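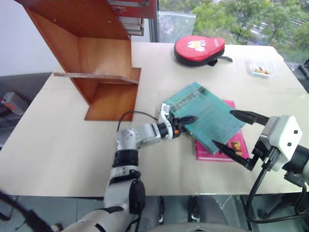
**Shelf on the desk or books in a pile?**

**papercut_83** wrote:

Small room, one desk, one little wooden shelf unit that sits on top of the desk. I have been told by my household that the books belong on the shelf. I have been using the desk as the shelf, and the shelf as a place to put a box and some papers. Everybody was happy until we needed to eat at the desk.

Current residents of the desktop: a teal book, a pink book under it, a table tennis paddle case, a tub of snacks. I would like to be left with enough clear surface to open one book at a time. Do I stand them up, lay them flat, or move to a bigger apartment?

---

**Killau** wrote:

Stand them up. You own a shelf. It's right there.

---

**gravyboat** wrote:

Flat, big one on the bottom. Two books standing up on a shelf with nothing beside them will lean, then slide, then lie down anyway, and you'll have paid for a bookend to delay it by a week.

---

**Killau** wrote:

> you'll have paid for a bookend

The side of the shelf unit is a bookend. It came with the shelf.

---

**gravyboat** wrote:

It holds up one side. I've lived with a half-supported row of books since 2000 and I can report that they go the other way.

---

**mopandcircumstance** wrote:

Can we talk about the snacks? You've got a clear tub at the back corner of the desk, near a window, in a room that presumably gets sun. I kept gummies on a windowsill one April and ended up with a single gummy.

Put the tub on the shelf and the books wherever you like. Food gets the good real estate.

---

**papercut_83** wrote:

The snacks are at the back so that I have to reach over the books to get them. It's a diet.

---

**mopandcircumstance** wrote:

How's the diet?

---

**papercut_83** wrote:

My reach has improved.

---

**Stetari** wrote:

Start with the red box on top of the shelf. What's in it? If you can't answer without getting up, it doesn't get to live there. Same for the papers behind it. I did my own desk this way and got rid of 11 manuals, including one for a blender I gave away two apartments ago.

After that, books on the shelf board, spines out, and the paddle case on a hook by the door. It's got a strap. Use it.

---

**papercut_83** wrote:

I got up. The box is full of envelopes. The papers are what I was meant to put in the envelopes.

---

**Stetari** wrote:

Well, there's your weekend.

---

**gravyboat** wrote:

Don't hang the case by the strap. Mine was a nice one from Thibodeaux and the stitching let go in the middle of the night. I thought someone was in the apartment. Lay it flat on the shelf and put the books on top if you have to.

---

**Killau** wrote:

You want to put books on top of paddles? The rubber doesn't enjoy that. At my club we'd get yelled at for leaving a water bottle on a case.

---

**gravyboat** wrote:

It's two books, not a piano.

---

**Vostach** wrote:

Disagreeing with most of the above. The things you use every day should stay on the desk and the shelf should take the rest. So which one are you reading, teal or pink?

---

**papercut_83** wrote:

Teal. I'm on page 2. Pink has been holding it up.

---

**Vostach** wrote:

Then teal stays out, pink goes on the shelf, and when you finish teal they trade places. You only ever have one book on the desk, and your household gets to see a book on the shelf.

---

**Killau** wrote:

One book on a shelf will fall over.

---

**Vostach** wrote:

Lay it flat.

---

**gravyboat** wrote:

Thank you.

---

**papercut_83** wrote:

OK, the plan for this evening: pink on the shelf, flat, sorry Killau. Paddle case next to it with nothing on top. Envelopes to be stuffed at a later date. The tub moves away from the window once it's lighter, and I'm working on that now.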